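# Jovlow: questions people keep asking

Jovlow is the arm project on the back bench of the shared shop. Rok Kos and Despina Zupan run it most evenings. Read this before you email us.

**What is it supposed to do?**

Open a container, put something in, close it again. The putting in goes well. We have been on the closing since September.

**Why lids?**

Because Despina said it would take a weekend. A lid has to arrive at the right angle and then be pushed by something that can't feel it's pushing. People do this while talking on the phone, and it's very irritating to watch once you've tried to program it.

**Did you build the arm yourselves?**

No. We bought it used and built everything that goes wrong: the mount, the wiring, the control code (called Plilanex, for reasons Rok won't discuss). The gripper came separately and has its own cable, so most of our early bugs were the cable.

**What does a normal attempt look like?**

Slow. The arm parks over the table with the fingers wide open, well clear of the container, and the blue light on the gripper glows. Then somebody checks the emergency stop and somebody else starts the script.

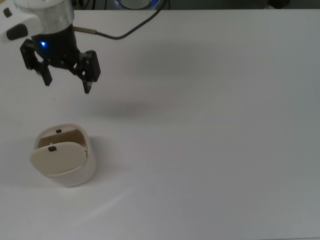 Kastriot Leka wrote in to ask why we don't just use a container with a screw top, as the motion is only a rotation and the arm already has a wrist. We tried. It cross-threaded the cap, kept turning, and walked the jar to the edge of the table. He is welcome to come by and hold the jar.

**How often does it work?**

We logged 565 attempts before the last rewrite. The longest run of clean closes was 19, and then someone leaned on the table.

**Why is the table so bare?**

The vision code picks the biggest thing that isn't table. It once spent an evening trying to close a sandwich.

**What did it cost?**

The line in the shop budget says 3000. That leaves out replacement fingertips, which Rok files under "snacks."

**Can I try it?**

Yes, if you've done the bench safety talk. There's room for 2 people at a time. Keep your hands off the table while the script is running, and don't hang your coat on the arm.

**Can I have the code?**

Ask Rok. He'll say it needs cleaning up first. Ask again in a month.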